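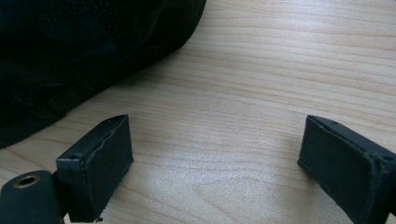 How to Wash a Baseball Cap Without Ruining It

Put the dishwasher trick out of your mind! Hand washing takes 15 minutes and the brim keeps its curve.

Step 1. Fill the sink with cool water and a squirt of mild dish soap. Swish until it's sudsy.

Step 2. Work on the sweatband first, using an old soft toothbrush. Small circles, light pressure (this is the satisfying part).

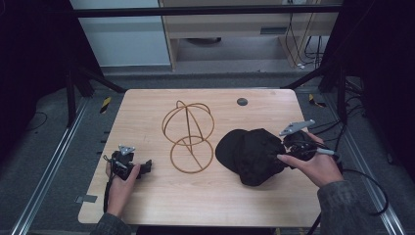

Black cap next to a wire hat stand

Step 3. Rinse until the water runs clear, then press with a towel. No wringing, please!
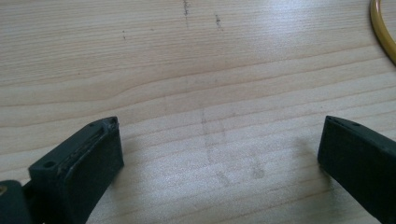 Step 4. Stuff the crown with a small towel and let it air dry overnight, away from heaters.

Got a cap from before 2000 or so? Check the brim before you soak it. Older ones can have cardboard inside, so spot clean those with a damp cloth.

Posted by Chiamaka Ugwu, 2025-06-21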